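Cup nesting

Cup nesting (my nan called it "doubling up", and I still do) is the habit of sitting one drinking cup inside another, either to store them or to drink out of the inner one. I've kept the entry on this wiki going since April, mostly on my own, though Eamon Brophy fixed my spelling of "mould" and added the bit on picnics.

Most plastic tumblers are tapered so they'll stack, and a paper cup is made the same way, so the two get along pretty well if the sizes are close. The usual reason for doing it is heat. A paper cup of tea straight off the boil is a misery to hold, and a plastic one around it gives your fingers a bit of a break (a second paper cup does too, but then you've used two!). The other reason is washing up. At the Endgate hall teas we had 16 plastic tumblers and far more people than that, so everybody got a paper liner and the tumblers only wanted a rinse.

Fit matters more than colour or brand. If the paper cup drops right down, the rim disappears and you'll be digging it out with a teaspoon. If it perches too high it tips. What you're after is the rolled lip of the paper cup sitting just proud of the plastic one, like the white one in the yellow cup here, with a little pale liquid down the bottom.

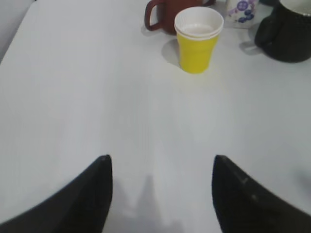 Mugs are another matter. They're often straight-sided, the handle gets in the way of any stacking, and a paper cup tends to rattle about inside. Jabari Shirima swears by it for camping all the same, and he's welcome to it.

See also: Saucer; Thermos; Tea urn (stub, needs work).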